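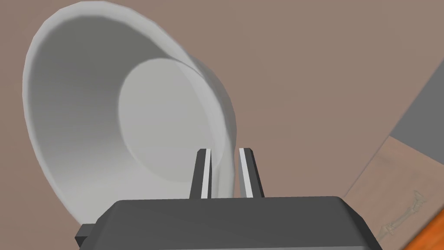

Notes for Week 5: Vessel Forms and What Their Shapes Are For

Welcome back, everyone. I know last week ran long (the slides on kilns got away from me) so we are going to pick up in the middle, with open vessels, and I'll return to jars and pitchers after the break. Please bring these notes to the studio, as I will be referring to them while you throw.

When potters talk about an open form they mean anything whose mouth is the widest part, or very nearly so. Plates, dishes and bowls all belong here. The trouble is that the words slide into one another, and every museum has its own habits. The Prineo catalog, which you have in your reader starting on page 83, calls a piece a dish if its height is less than a third of its width, and a bowl if it is taller than that. I find this a perfectly good rule for our purposes, and it will save you a lot of fretting when you write up your drawings.

Parts of the vessel

Learn these words now and the rest of the term will go easier. The lip is the very edge. The rim is the band that includes the lip. The wall runs down from there to the floor inside and the foot outside. Where the wall turns in toward the foot there is often a change of angle, and we call that the carination if it is sharp and simply the shoulder or turn if it is soft. Students mix up floor and foot every year! The floor is what your spoon touches, the foot is what the table touches.

The Tasusia bowls

Our main reading is Vilhjálmur Norðdahl's study of the 447 bowls from the Tasusia storerooms. It is a long article and rather dry in the first half, but do stay with it, for the tables at the end are a joy. He found that 344 of them would nest neatly inside a neighbor, and he argues that the potters had stacking in mind from the start – a steep wall wastes less shelf, but a sloping one lets the next bowl settle in. I am mostly persuaded. Kostiuk's reply, also in the reader, says the slope came from the way the clay was pulled, and that stacking was a happy accident. Read both and make up your own mind.

For next time

Draw one bowl from your own kitchen in profile, half section and half outside view, the way we did with the Pleloseck cup. Label lip, rim, wall, floor and foot. Measure the height and the width and say whether Prineo would call it a dish. One page is plenty.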